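Prirkura teardown cell: progress report to the Grondaveo equipment fund
Prepared by Marites Panganiban
Jul 17, 2025

The second arm is still a line in a spreadsheet. We held off ordering it because the first one keeps teaching us what we should have bought in January, and I would like to make each mistake only once per budget year.

Desktop teardown is where most of the hours went this period. The pick list has 206 steps per machine, of which the arm now does 170 without a person leaning in. The rest are nearly all cables. Our original plan gave cables one paragraph and no money, a decision I remember defending with some confidence.
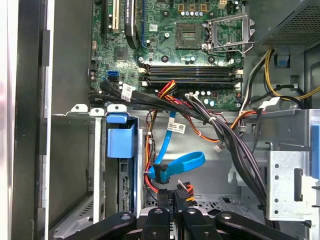
Gripper in an open desktop case, with the CPU socket empty and the cabling still in place.

Narrow fingertips get between the wires well enough. They also wear, and the quote from Ferkus covers 3 spare pairs, which I had taken for generosity until I read the replacement schedule. Please expect fingertips as a recurring cost from now on.

What we are asking to change:

Move the money set aside for the Yap conveyor into fingertips and a force sensor. The conveyor would deliver computers to the arm faster than the arm can undo them, and we already have a cart that does this.

Push the second arm to next January. Ferkus will hold the price until then, in writing.

Keep the 184 bench hours as budgeted. I tried to find some to give back and found a wiring harness.

The revised budget sheet is attached. I need a yes or no on the conveyor before we sign with Ferkus.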